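Filed under: Company News | Office Interiors

Leitner extends storage buyback to Skirkitz offices

SKIRKITZ, March 15, 2020 - Leitner, the office furniture supplier, is extending its buyback service for used storage units to businesses in Skirkitz. The service has run in Kaltlow since December and has taken in more than 200 cabinets, shelving units and pedestals from 38 offices.

Under the service, Leitner collects units a business no longer needs, checks the hinges, locks and shelf supports, and offers them for resale through its Greltirska warehouse. Sellers receive a credit toward their next order. Units that cannot be resold are taken apart for spare doors and fittings.

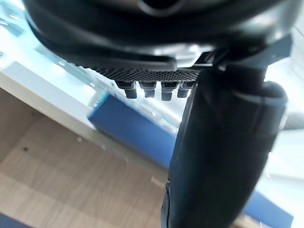
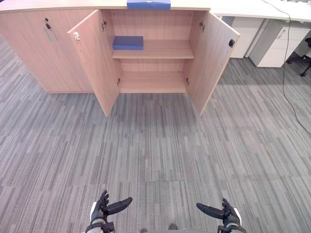
Greltirska staff report that missing keys are the most common cause of delay - they ask sellers to tape each key inside its unit before pickup, and to empty every compartment the day before.

Collections in Skirkitz are made on weekdays. There is no minimum number of units, but buildings without an elevator should say so when booking. Credits are valid for one year and cannot be exchanged for cash.

Bookings can be made by phone or at the Leitner showroom in Kaltlow. Please quote reference 2069 when asking about the Skirkitz service.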